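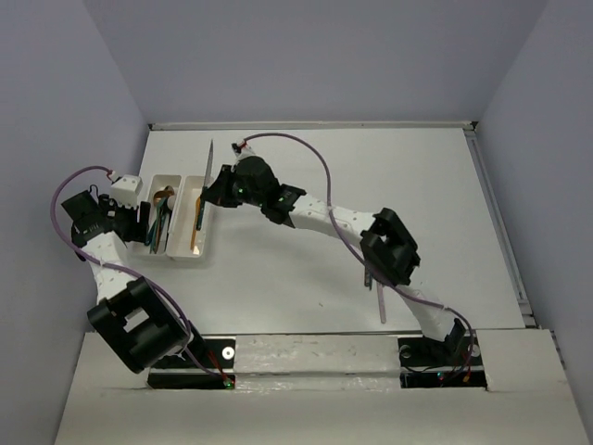

Two trays and a place for the knife

An interview with the owner of Namis, a kitchen organizing service in Miston
Wednesday, November 6, 2024

The owner of Namis has sorted 730 kitchens, by her own records, and she starts every one of them at the silverware drawer. She is 61 and worked in school cafeterias before she went out on her own. We talked for most of a morning in her kitchen, with a drawer pulled out onto the counter between us.

"People call me about the pantry," she said. "They're embarrassed about the pantry. But they go in the pantry a few times a day, and they open that drawer every time they cook, eat, feed the cat or make coffee. So I start there, and if they get tired and send me home after an hour, at least that part is done."

Her first step is to empty the drawer completely. Everything goes on a towel, including the crumbs, the twist ties and the batteries. She does not sort while she is taking things out. Clients often want to, she said, and she asks them to wait.

"If you pick up a spoon and start telling me where it came from, we'll be there until supper. Take it all out. Wipe the drawer. Then you can tell me about the spoon."

The trays she likes best are white plastic, long and narrow, with rounded corners and a raised rim. She sets two of them side by side, running front to back. She has used bamboo, wire mesh and the expanding kind, and she still puts in whatever a client has already bought, but given the choice she goes back to plain plastic.

"You can lift it out and wash it in the sink. I've pulled out wooden ones that were glued to the drawer with old syrup. And the rounded corners matter. Crumbs get down in a square corner and you need a toothpick."

I asked why two long sections when most store-bought organizers have five or six.

"Those are made for a place setting," she said. "Forks, knives, spoons, little spoons. Fine, if that's what's in the drawer. The drawer next to the stove is different. In there you've got a big spoon, a spatula, a peeler, tongs. None of it fits a little slot. People force it in on a slant, and then the drawer won't shut."

For the stove drawer, her rule is that one section holds the things that stir, scoop and serve, and the other holds whatever needs more room or more care. The first one fills up quickly. She lets a copper-colored spoon lie with teal-handled pieces if the client uses them all for the same job, and she does not match sets.

"I had a lady who wanted all the green handles together because they came together. So her green peeler was in with the green ladle, and she could never find the peeler. Color is nice to look at. I sort by what your hand is going to do with it."

She does have one opinion about handles, and it has to do with direction. All of them should point to the front of the drawer, so that the working end of each tool is in back and stays clean. She admits that a bunch of handles will never lie perfectly straight. They fan out toward one corner as soon as somebody closes the drawer hard.

"I don't fuss over that. If they're all going more or less the same way, you can grab one. It's when half are going one way and half the other that you get a fork in the knuckle."

The second section, in her kitchens, is often close to empty on the day she leaves. Clients notice this and try to fill it. She asks them to leave it alone for two weeks.

"Things come back," she said. "There's always something in the dishwasher. There's always something out in the garage that somebody used to stir paint. If you fill both sides the first day, then the ladle comes home and it has nowhere to go, and it ends up on the counter in a mug."

The knife

We spent the longest time on knives, and she was firmer about these than about anything else. A long kitchen knife with a pointed blade does not go in with spoons, in her view, whatever the size of the tray.

"The edge gets knocked around, for one. And you're reaching in without looking. I worked in cafeterias. I've seen what a knife under a pile of serving spoons can do, and it was always somebody in a hurry."

When she empties a drawer and finds a big knife in the pile, it is the first thing she takes out. She picks it up by the handle, lays it down alone at the back of the counter with the edge facing the wall, and tells everyone in the room where it is. The rest of the sorting waits until that is done.

Where it goes afterward depends on the household. She likes a magnetic strip if there are no small children and the wall is sound. Otherwise she uses a block, or a blade cover and a section with nothing else in it. The covers she buys are made by Imitz, and she keeps a few lengths in her car.

"If a person really wants the knife in the drawer, okay. It's their drawer. Then it gets the empty side, by itself, with the cover on, handle to the front. That's one more thing the empty side is good for."

She has less to say about table knives. They can go with the forks.

What she charges and what she throws out

A full kitchen costs $319 with Namis, and the price does not change with the size of the kitchen. She used to charge by the hour and stopped in May. Clients were watching the clock, she said, and made worse decisions toward the end of the visit.

She throws out very little herself. Duplicates go in a box, and the box stays with the client until they say otherwise. Most of them end up at Ivanyshyn, the secondhand kitchen store on the same street as her office, which takes anything that is clean and in one piece. One family sent over 59 pounds of it in a single trip, much of it baking pans.

"I don't tell people how many spatulas to own. I ask them to put the one they like in the tray. Then I ask if there's a second one they like. Usually there is. Usually there isn't a third."

Melted handles are an exception. If a plastic or silicone tool has gone rough or sticky, she holds it up and asks the client to run a thumb along it, and most of them put it in the trash without being asked.

Before I left I asked about her own drawer, which had been sitting in front of us the whole time. She looked it over and took out a meat thermometer.

"That's my husband," she said. "He puts it in there every time. I move it back every time. We've been doing it since we bought the thing."

Her short list for anyone who wants to do a drawer this weekend:

Take everything out before you decide about anything.
Lift out the large knives first and put them where everyone can see them.
Measure the inside of the drawer, including the height. Ladles are taller than you think.
Buy the trays after you sort.
Put the tools you use at the stove in the drawer nearest the stove.
Point the handles to the front.
Leave one section mostly empty for two weeks.

Namis takes bookings in Miston and the towns on either side of it. She is full through the holidays and is keeping a list for January.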